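Print this article | E-mail to a friend

The Immortal Beige Box

Why do we keep our old computers long after we have stopped speaking to them?

April 23, 2018

There is a cupboard under my stairs that the estate agent called "useful". It holds a vacuum cleaner, a tent we have put up once, and three dead computers. Two are mine. The third came with a man I lived with for four years, and of the two of them it has proved the more loyal.

I mention the cupboard because I spent part of January asking people about theirs. Nearly everyone has one, or a loft, or a bit of garage behind the paint. What goes into it is oddly consistent. We throw out kettles without a pang. A toaster that has made our breakfast every day for a decade goes to the tip in a carrier bag. But a computer that last worked when we had a different surname is given a dry corner and a blanket.

The usual excuse is the photographs. "The photos are on it," people told me, in the voice they might use of a relative in a home. Which photos? They weren't sure. A holiday, possibly. The christening. When I asked when they had last looked at them, the talk moved on to my own arrangements.

Selim Coşkun has made a modest living out of those photographs. His shop, Rendeck, stands between a nail bar and a place that sells mobility scooters, and for 13 years people have been carrying towers up to his counter with the cable wrapped round them like a scarf. He charges a flat fee to get everything off the old machine and on to something the size of a stick of chewing gum. Then he asks whether they would like him to get rid of the old one.

"They say no," he told me. "They have the photos in their hand. They pay me, they pick up the computer, and they carry it back to the car. It's heavy! I hold the door for them."

I asked what they say when he asks why.

"They say, 'Just in case.'"

In case of what is a question Coşkun gave up on long ago. He is in no position to mock, he admits, having in his own back room a machine called a Fleris, bought with his first wages, on which he wrote a novel about a lighthouse. The novel is bad. He has it on paper too. The Fleris stays.

Some of this is money, or the memory of it. My first computer cost more than my first car and was less reliable in the wet. You can't put a thing like that out with the potato peelings, even if it is now worth 10 pounds to a man who wants the screws. My father kept the receipt for his in the same folder as his marriage certificate, and looked at the receipt more often.

And some of it is fear. We have all read about the chap whose bank details turned up in a market on the other side of the world. So we are told to wipe the thing, and there are programs for wiping the thing, and to run them the computer must first be persuaded to start. Mine would not start. A neighbour recommended a hammer. I took it out to the patio and stood over it for a while, and then it rained, and I brought it in again so that it wouldn't get wet.

The council, meanwhile, would love to have them. Mine sent round a leaflet last winter about a collection scheme with the bouncy name of Rurkora, under which a van would come to your very door. I rang. The van was due in my street on a date already gone. The next was in the summer. I felt, I am ashamed to say, light with relief, and made a cup of tea.

A more cheerful answer is to keep the wretched things going. At Ağca, a repair evening held above a carpet warehouse, I met a retired bus driver who had revived more than 200 of them. He fits extra memory, puts on some free software and gives them to whoever asks. He offered to do mine. It would take an hour, he said, and some child would be doing her homework on it by the weekend.

It was a kind offer, and I could not think of a single thing wrong with it. I said I would bring it next time. He nodded, as I imagine he nods at everybody, and went back to his screwdriver.

I did go home and open the cupboard. I got as far as moving the tent. On the side of the older machine is a sticker, half picked off, from a week when I was 26 and unhappy and needed something to do with my thumbnail. I had forgotten about it completely. I put the tent back.

READER COMMENTS

My late husband left me five of these and a printer the size of a pony. I took the lot to the tip on my own and then sat in the car park and cried over the printer, which I had always hated. — Maureen

"Wretched things"? My 2704 has been running my model railway since before the author could type, and it has never once asked me to update it. — Platform Two

Take the hard drive out, keep that in a drawer, let the rest go. It's four screws. I have been saying this to my sister for years. — G.T.

G.T., I have a whole drawer of hard drives now. — G.T.'s sister

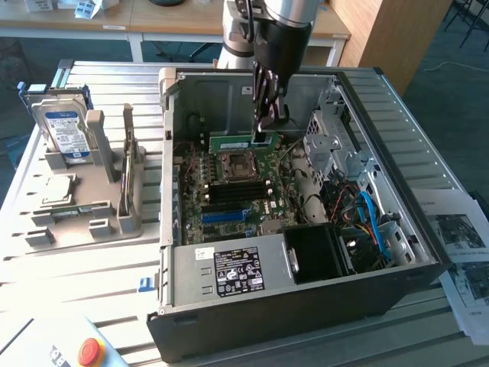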